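**Dirker bench kit** – two-arm teleop and hand-guiding station for teaching cloth jobs

Hire or buy. Folding, flattening, sorting, anything soft that won't sit still. You show it the job with your own hands, it records both arms and the cameras, you get a tidy folder of runs at the end of the day. T-shirts are the job most people start on.

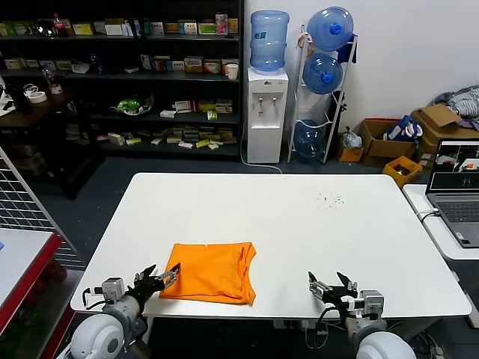
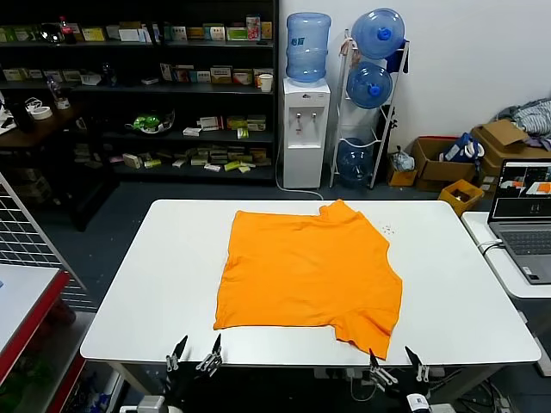
Orange T-shirt on the white table, both grippers open.

## What's in the kit

- Two follower arms, parallel grippers, one on each side
- Two leader handles (left and right, marked on the base, please check before you plug in)
- Head camera and mount
- Foot pedal, start / stop / bin that run
- Power supply, e-stop, cables, spare fingertips x 2 pairs
- Skarine recording software, one seat, on a USB stick
- Printed quick start. The PDF is newer, use the PDF

Not in the kit: table, laptop, T-shirts. Any flat table that doesn't wobble. White or pale grey top is easiest on the cameras if your cloth is a strong colour.

## Two ways to show it a job

**Remote (leader handles).** Operator stands behind the arms, holds a handle in each hand, squeezes the triggers to close the grippers. Followers copy. Best for anything where both hands work together – picking up two corners, folding a sleeve in, squaring up a hem. Takes a morning to get decent at. Your first few folds will be ugly, keep them out of the training folder.

**By hand.** Press the button on the wrist, arm goes slack, move it where you want, let go. Good for set positions: home pose, approach, a drop-off point. Not great for cloth, you end up needing three hands.

Can mix both in one job. Save your home pose by hand, record the rest on the handles.

## Recording tips

From Pendo Kimaro, who runs our training days:

- Start every run from the same home pose, grippers open, clear of the cloth
- Don't start with the shirt in the same spot every time. Shift it, turn it a bit, scrunch it
- Go slower than you want to. Pauses are fine, jerks aren't
- If you drop a corner, pick it up again and keep going. Recoveries are worth having. If you drop it and swear and walk off, bin the run
- Wipe the table between batches
- Keep your hands out of camera view once the pedal's down
- Swap operators after an hour, wrists get sore and the folds get lazy

How many runs? For one garment, one fold style, we say 100 good ones before you bother training. More if sizes vary. Long sleeves are a seperate job, don't lump them in.

## Software

Skarine shows the live camera views on your laptop while you record. Each run saves as its own folder with video, joint positions, gripper opening and a notes file. Tag runs good / ok / bad as you go, it's a pain to do later. Export is plain files, no lock-in, no subscription. Updates free for 2 years.

Linux only at the moment. Windows build is coming, was meant to be January, isn't ready.

## Add-ons

- **Stimance fingertips** – softer, grippier, better on thin jersey. Wear out faster. Sold in packs of 9
- **Ji wrist camera pair** – worth it if you're working with collars or buttons, skip otherwise
- Hard travel case, wheels, two people to lift

## Set-up and space

Clamp or bolt the arm bases, don't trust the weight of them. Allow room for the operator to stand and for elbows. Keep the cable slack at the wrists when you route it, if it's pulled tight the arm will find out at full reach. Run the head camera cable last. E-stop goes where the operator can slap it, test it every morning before anyone touches the handles.

Set-up takes an arvo if you've not done it before. Faith Bakilana can do it over a video call at no charge, or on site for travel costs.

## Hire

Weekly or monthly. Bond applies, comes back within the fortnight if everything's in the case. Missing fingertips are charged, scratches aren't. Part no. 467 for the complete kit, quote that or we'll send you the single-arm one by mistake (has happened, sorry Adebayo).

Training day is extra and can be at yours or ours. Max four people, any more and they just stand there watching.

Ask for Rehema on hire and bookings, Caroline Magesa for repairs and spares. Leave a mobile number with your enquiry, we're usually in the workshop and the office phone rings out. Spares orders in before 2 pm go out same day, if they're on the shelf. Fingertips nearly always are, handles usualy not.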